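3.2 Sorting and setting out in shared kitchens

We were lucky in the households that agreed to take part, and luckier still in Maribeth Layug, who kept the diaries in order from February onwards. Each family in Driresari wrote down how they put away the week's shopping and where things ended up - often, as one might guess, in a different place from where they had started. The diaries gave us a little over 4,000 entries, and we read every one of them, some of them more than once for the sheer pleasure of it.

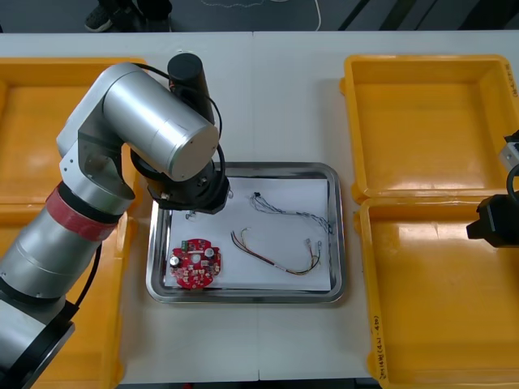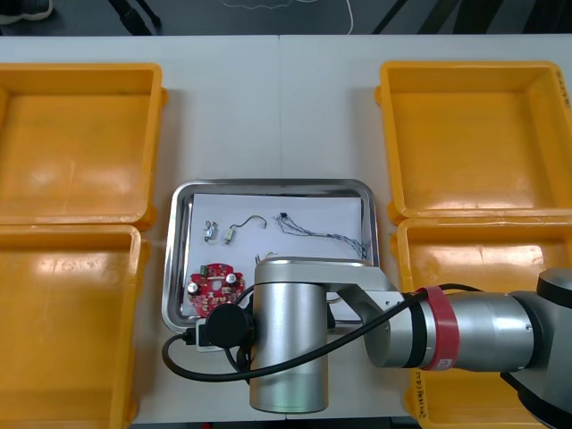
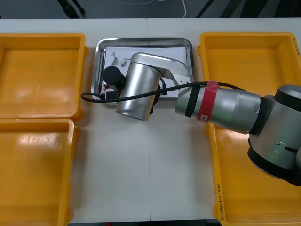 Figure 2. Trays on a white table.

People who shared a kitchen with grown-up relatives tended to give each person a shelf, and to treat that shelf with a good deal of respect. Couples did this far less, and were happy to muddle along with one big cupboard for tins, rice and whatever else came home in the bag. Bañez and Mangubat found much the same in their earlier study of 200 homes in Dela Peña, though their families were larger and cooked together more often. We had expected the size of the kitchen to matter more than it did. What seemed to count was who did the cooking on weekday evenings - a point we come back to in Section 4.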